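Do You Need a New Rain Gauge?
Skindgate Garden Newsletter, 6/16/26

Every spring the catalogs discover rainfall again. This year the big push is the connected gauge, and the Hayes garden store has a whole shelf of them. The cheapest one costs $45. The box promises "smarter watering," and I read all four sides of it without finding out what that means.

I have kept a rain log in Gilton for 15 years, so I may be the wrong customer. But I would like somebody to show me the tomato that did better for it. Most of us water when the top of the soil is dry a finger down. The gauge can tell you what fell on the gauge. It can't tell you what reached the roots, and under a big maple those are two very different numbers.

The store's flyer says a connected gauge "can save up to 500 gallons a season." Up to. Compared with what? A person who runs the sprinkler in a thunderstorm, I suppose. I asked at the counter where the figure came from and was given another flyer.

Any straight-sided container set out level in the open will catch rain, and a ruler will measure it. Keep it away from the roofline and the hedge, and empty it at the same hour each morning. 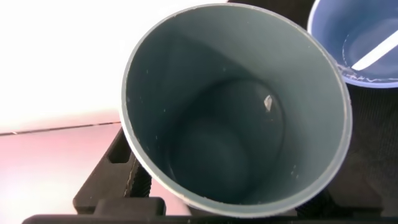 Ultan Rafferty thinks I am being unfair. Straight sides and a ruler are fine in June, he wrote after reading a draft of this, but a light shower is hard to read that way, and half of it is gone by noon if you sleep late. He bought one of the $45 models last September and says he looks at it more than he ever looked at his old one.

I'll give him the light showers. A funnel top and a narrow tube do spread out the small amounts so you can read them, and plain tube gauges have done that for years with no battery. As for looking at it more, I believe him. I'd still like to know what he did differently in the garden afterward, and on that point his letter was short.

The Grarkanton club is lending out 4 plain tube gauges through September. Sign up at the seed table, and bring yours back clean.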